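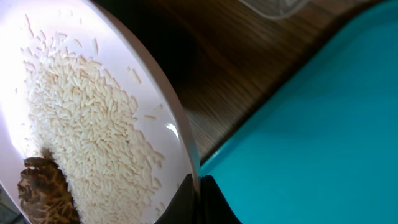
I've wanted to get inside the Brunby lab since May, when a friend passed along their paper on teaching robots to tidy up after a meal, and the visit was every bit as good as I'd hoped. The method learns from people guiding the arms by hand, 686 times so far, and a gripper can now hold a bowl of rice by the side and tip it steeply, which I could have watched all afternoon!

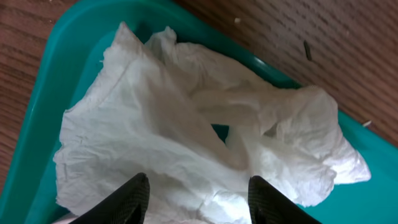
Rigoberto Espinoza

Crumpled tissue is the hard one, we were told over tea, as it never takes the same shape twice. Their answer (they call it Imell) has the arm judge its grip from the wrist camera alone, and 122 extra tries on paper went into it.
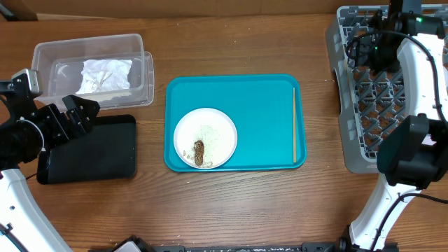
Two arms at the table, with the teal tray between them and the dish rack at right.

I'm already asking to go back.

Last updated: Oct 6, 2022

Contact us | © Zanora | Back to top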